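## 3. Collecting the demonstrations

The Mastodis set was meant to be gathered in a fortnight. It was gathered between September and the following spring, and most of this section concerns the difference.

### 3.1 The task

We wanted a task that a person finds dull and a policy finds hard. Hanging a cap on a wire spinner rack met both conditions. The person picks the cap up from the table and places it over one or more prongs so that it stays when let go. There are two hand-held grippers, one for each hand, and no bare fingers are allowed to touch anything once recording has begun. This last rule was broken so often in the first week that we wrote it on the wall.

Each demonstration is recorded from a head view and from a view on the gripper. Figure 1 gives both for the rack and cap task. 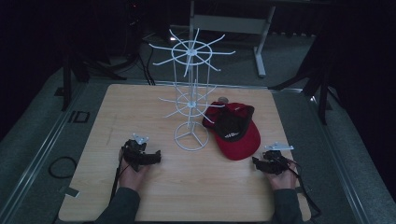

Starting positions caused more argument than any other part of the protocol. Left alone, a demonstrator will put the cap back in whichever place made the last attempt easy, and within an hour the whole set teaches one very good trick. We therefore drew positions from a list prepared in advance, and the list has no mercy. It will happily ask for a cap on its side with the brim pointing away from the rack and one of the lower prongs reaching over its edge, as in Figure 1(a), where a careless approach from the left meets wire before it meets cloth. Demonstrators disliked these starts. The policy of Section 5 needed them badly, and runs trained without them did poorly whenever the cap lay close to the rack.

We considered fixing the rack to the table and decided against it. A rack that can be nudged gets nudged, and the second gripper then has something useful to do. Several demonstrators found this for themselves and began steadying the column with one hand while loading with the other. We neither taught the habit nor forbade it. It appears in the data as a second mode, and the policy, to our mild annoyance, learned it better than the first.

### 3.2 Sessions

Each demonstrator completed 200 attempts, split into sessions of at most 11 attempts with a break between them. The odd number has no theory behind it. It was the point at which, in the pilot at our Ronddale site, people began to sigh audibly into the recording.

An attempt ends when the cap has hung unaided for 2 seconds or when the demonstrator gives up and says so. We kept the failures, labelled as such, including those that were plainly the fault of the person writing the starting list. Attempts in which the cap went to the floor were also kept, up to the moment of landing. What people said after that moment has been removed.

The view from the gripper has the opposite weakness to the view from the head. It is excellent on the last stretch before contact and has very little idea of the wider world, and a good part of any reach is spent over plain tabletop with only a fragment of the rack to steer by (Figure 1(b)).
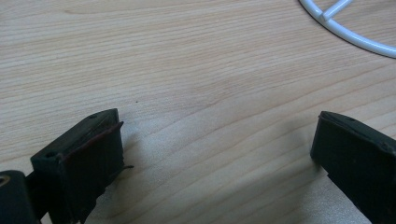 For this reason we did not trim the approach, although the tools we had inherited from the Gudeta project did so by default. Those tools discard all material before the jaws first close. On our task this threw away most of what the policy needed in order to find the cap, and left it a confident expert at grasping objects it had already reached. We lost 10 days to this before anyone read the default settings – a figure we report in the hope that others will read theirs sooner.

### 3.3 Checking and cleaning

Every recording was watched once at double speed by a person other than the demonstrator. The checker marked three things: whether the start matched the list, whether the label was right, and whether the two views were in step. The third fault was the rarest and much the worst. A small offset between views is invisible to a tired checker and perfectly obvious to a network, which will learn to close its jaws slightly before there is anything between them. We now test alignment automatically at the start of each session by asking the demonstrator to tap the grippers together twice.

Checking was done in Plastov, our own labelling tool, which was written for still pictures and handles moving ones under protest. It has since been rewritten. Labels made with the old version were converted by script and then checked again by hand, the script having taken a generous view of what counted as a success.

Figure 1: Head view (a) and gripper view (b) in the rack and cap task.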